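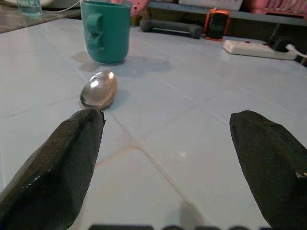 Wrist camera, tiled table, spoon and mug task. Fingers open.

Gendivo gripper kit: interim report to Skoltia
Prepared by Waldemar Kubiak, Stondon site, 2018-07-24

1. Work in this period
The kit under review consists of a two-finger gripper, a wrist camera and the Gendivo control software. Testing on household items continued under the plan agreed in December. We logged 943 grasp attempts, of which 414 used metal tableware. The remaining attempts used cups, mugs and other plastic items.

Flat metal items remain the weak point. Of the 227 failed grasps, most were on spoons and plates. The fingers close above the item or push it along the table. Glare on polished steel also upsets the software's depth estimate. Soft cups gave little trouble. Placing a yellow silicone cup next to a steel plate is now a standard layout, with other kitchen items left on the table behind.
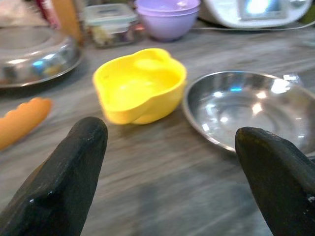
2. Open items
Pietrzak has quoted 900 for a second set of fingers with thinner tips. We request approval to order from the current budget line. The software update for reflective surfaces was received and has not yet been tested. Finger wear will be measured at the end of the next test block and reported separately.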